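Volver a escribir a mano

Desde agosto llevo un cuaderno. No es un diario, o no del todo. Apunto lo que he leído, lo que tengo que comprar, alguna frase oída en el autobús y las cuentas de la casa. Lo compré en la papelería Alaoui, la que está al lado del ambulatorio, y me costó 4 euros. Tapa gris, hojas sin rayas.

Hacía años que no escribía a mano más de dos líneas seguidas. El primer día me dolía el pulgar al terminar la página y la letra se me iba hacia abajo. Pensé en dejarlo. Luego me acordé de mi tía, que anotaba en libretas el tiempo que hacía cada mañana, y seguí.

Escribo temprano, antes de las siete, con el café. Suelo llenar una página, a veces media. Si no tengo nada que contar copio un párrafo del libro que esté leyendo - ahora una novela larga sobre una familia de Tremine que se arruina con la sal - y con eso me vale. Al copiar me fijo en las comas y en palabras que leyendo había pasado por alto.
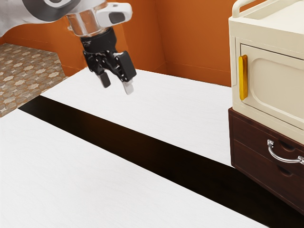

La pluma y el bolígrafo

Empecé con un bolígrafo corriente de tinta azul. Después Taha Ait Brahim, con quien compartí piso en la época de la facultad, me mandó una pluma que él ya no usaba. Es una Staltwood de cartucho, bastante pesada. Los primeros días manché el mantel y dos camisas. Ahora la uso para el cuaderno y dejo el bolígrafo para la lista de la compra.

La tinta tarda en secar en este papel. He probado a poner una hoja de secante entre las páginas y funciona, aunque se me pierde cada dos por tres. También probé otro cuaderno, de la marca Aststead, con el papel más grueso. La pluma iba mejor, pero no se quedaba abierto encima de la mesa y acabé regalándolo.

Lo que voy a cambiar

Voy por la página 54 y ya me cuesta encontrar las cosas. El otro día busqué el título de un disco que había apuntado y tardé un buen rato. He reservado las 3 últimas hojas para un índice y estoy numerando a mano las que faltan.

También quiero separar las cuentas. Quedan feas entre lo demás y al final las paso siempre al ordenador. Para eso me sirve una libreta pequeña que tengo en el cajón de la cocina, con las primeras hojas arrancadas.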